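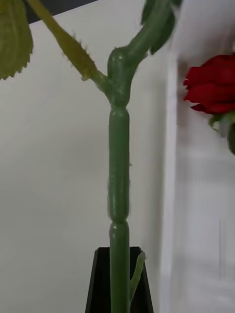
The green stem of an artificial rose in a black vase.

Trellwood wing test ends early
10/2/26
Print | E-mail this

Jedico has finished wind tunnel tests of its Vidal wing section at Trellwood, two days ahead of plan. The team made 284 runs in September, most of them with the wing pitching up and down – the motion that sheds vortices into the wake. Lift lagged behind the pitch angle at higher rates. Some 530 pressure traces are still to be checked.

We use cookies. OK

Related items
Hover rotor back in tunnel
Trellwood fan passes 100 hours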